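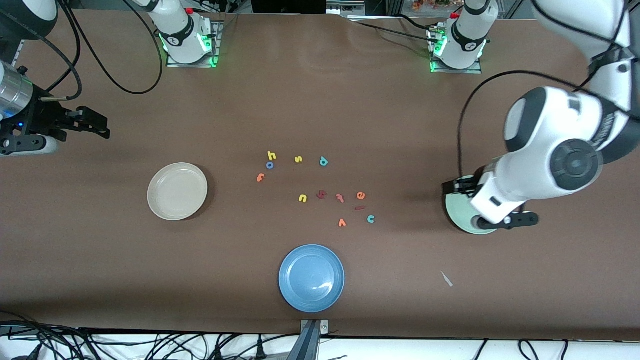
I've let out the downstairs flat at our place near Skisik for a fair few summers now, and the job I get asked about most is how to set up the kitchen so guests can actually cook in it. So here's how I do it!

First, work out how many people the flat sleeps. Ours sleeps six, so I put out double that in plates, bowls and mugs (people won't wash up after every meal on holiday, and fair enough). Buy one plain colour from a shop that'll still stock it in January, because you will be replacing things.
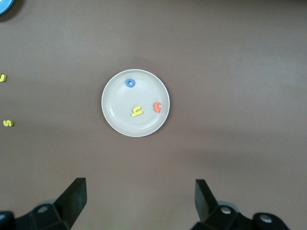 A plain white plate with a rim, easy to match later.

Next, pots. Two saucepans, one big pasta pot and a decent frying pan. I spent $306 on the whole lot at the homewares place in Jandska, and the frying pan was the only bit I regretted – go heavier than you think.

Then do the pantry shelf. Salt, pepper, oil, tea, coffee, dish soap and a new sponge. Guests coming in on the late ferry from Sowah find everything shut, so I leave milk and a loaf too.

Last, write up a one-page sheet and stick it inside a cupboard door. Mine has the stove instructions (ours needs the knob held down while you count to ten), bin night, and which neighbour's driveway not to park across. Cook yourself a proper dinner in there before your first booking. I did, and found I'd forgotten the colander and the tin opener.

Cerbridge Holiday Flats | Contact us | © All rights reserved | Back to top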